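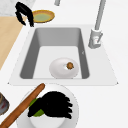 Postdoctoral Associate in Developmental Psychology
Clastura Institute for Child Development, Codmont

The Early Attention Laboratory, directed by Dr. Nga Chu, invites applications for a full-time postdoctoral associate. The appointment is for two years, with a third year subject to funding and satisfactory progress.

The associate will join the Wererar Study, which follows 794 children from infancy to school entry and examines how early differences in visual attention relate to later language and social behavior. Data from the first three visits have been collected. Visits at age four begin in April.

Duties
Analyze eye-tracking and parent-report data from the completed visits.
Prepare manuscripts and conference presentations, including work as first author.
Train and supervise graduate and undergraduate research assistants.
Take part in family visits, some of which are held in the early evening. 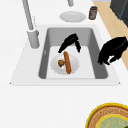
Qualifications
Applicants must hold a doctorate in psychology, neuroscience, education or a related field by the start date. Experience with longitudinal data and a working knowledge of R or a similar language are required. Experience with children under six is preferred — training in the laboratory's own procedures will be provided.

Terms of Appointment
The position carries full health coverage, 26 days of paid leave each year and an annual travel allowance. At least 80 percent of working time is reserved for research. The associate has no required teaching, though guest lectures may be arranged.

How to Apply
Applicants should submit a cover letter, a curriculum vitae, one writing sample and the names of three references through the Institute's employment page. Applications are reviewed as they arrive, and the position will remain open until filled. Questions about the research may be addressed to Dr. Chu. Requests for accommodation during the application process should be sent to the Office of Human Resources, Kim Hall, Room 6.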